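Eskil Lindholm had lived at number 26 long enough to know that the kitchen was warmest in the morning, and so that was where he did his remembering, in slippers, with the radio low. His sister's toaster had come to him in June — two slots, cream all over, a cord that never would lie straight — and he had given it the checkered cloth.
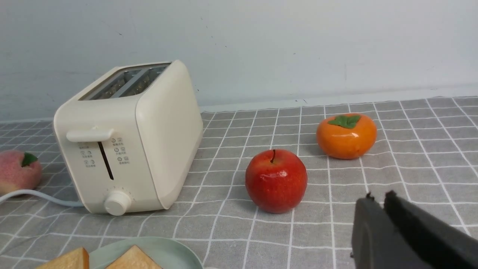
The toaster and the apple, on the gray checks.

He turned the round knob a little, the way she used to, and pushed the lever down. "Well, Marta," he said to the peach, feeling only slightly foolish, "you always did like it dark." Then he went to look for the butter.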